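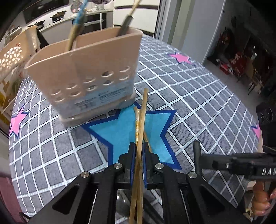
Telalari open house: an afternoon with the drawer people

I went to the Telalari open house because Mei Kasprzak had a spare pass and because I have bought three cutlery organizers in my life and hated all of them. The invitation promised "a new look at the kitchen you already have." I have been promised that before, mostly by people selling plastic.

Telalari rents the second floor of an old office building and has fixed it up as a row of pretend kitchens. You sign in, you get a sticker with your name on it, and you are sent around clockwise. There was coffee. It was fine.

The first room was all shelves and I will skip it, except to say that a shelf with a slope in it is a shelf things slide off.

The second room was the one I had come for, the table for utensils. The organizers had put down a gray cloth with a white diagonal grid and big stars on it, pink and light blue, which I suppose is meant to look like somebody's home. On it stood a beige plastic holder, the plain upright sort, with a flared rim and rows of round holes across the front. A couple of utensils were leaning in it, one with a blue-and-white striped handle. Chopsticks were the test item for this table, light wooden ones, and everyone was invited to think about where their own chopsticks live.

Mine live in a drawer under the takeout menus, so fine, fair question.

Uliana Stasiv gave the talk. She is a good speaker and she clearly does put her own dishes away, which I can't say for everyone in this business. Her case is that a holder should let air through and should have a base you can lift off and rinse. I agree with the first half. On the second, every tray I have ever owned ended up with a gray ring of old water in it, and I asked her about that. She said to empty it daily. I asked who does. She moved on to spoons.

She also said an upright holder takes up to 24 pieces. I would like to meet the person who gets the last one in without pulling out four others. Chopsticks are the worst for this in my kitchen. They are thin, they cross over each other, and one of every pair goes to the bottom and stays there until a move.

Then came the comparison with the Raleo and the Flarkel, two fancier holders with dividers. The Raleo has narrow slots and I liked it for about a minute, until I tried a ladle. The Flarkel costs 18 dollars more than a plain one and the extra money seems to go on a lid. Why would you put a lid on wet forks? Mei liked it. We did not settle this.

The last room was Castellanos, a guest brand with bamboo drawer inserts. Nicely made — and cut for a drawer wider than any I have rented. The man at the counter told me they could trim one to size, then could not tell me what that costs.

What I would go back for is the plain holder with the holes. It asks very little of you and it doesn't pretend to change your life. I still want to see the base after six months with a family of four, and I said so on the feedback card.

The next open house is in January. Parking is on the street and the elevator is slow, so take the stairs.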